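Huretti Cloth, Set of 9
$29.00
Sold by Dresesside. Free shipping on two sets or more.

I went back and forth for most of May on whether to carry another cloth. We already had two, and my sister Nobuhle (Nobuhle Visser, if you've ever called the shop, you've talked to her) told me flat out that the world has enough cloths in it. Then a sample pack of these showed up, I put one in my kitchen and one in my bathroom, and by the weekend I'd stolen the rest for the car. So yes, we carry another cloth now!

It's a plain everyday cloth, 11 inches on a side, with a stitched hem all the way around. I use mine for wiping down the table after supper, drying the good glasses, and wrapping up half a loaf of bread when I can't find the bag. It folds flat and stays folded, which matters to me more than it probably should, because my drawer is tiny. 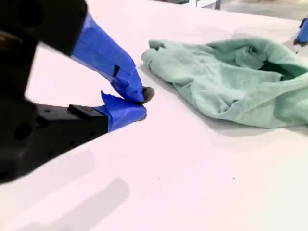 2 min read

Washing: warm water, any regular detergent, no fabric softener. Softener leaves a film and then the cloth just pushes water around the table. Give them one wash before you use them (they come a little stiff) and dry on low, or hang them over a chair like I do. Mine shrank a hair the first time and haven't moved since.

Folding: I do thirds one way and then in half, and all nine fit in a shoebox with room left over. Wian Mokgethi, who packs our orders, rolls his. We've agreed to disagree.

What I don't love: they pick up lint if you dry them with towels, and tomato sauce will stain if you leave it overnight. Cold water right away takes care of most of it.

We ordered 2000 for the first run. If the set you want is sold out, leave your email on the order form and I'll write you myself when the next boxes land. Returns are fine for 29 days, washed or unwashed, just tuck the packing slip back in.

Page updated 6/28/23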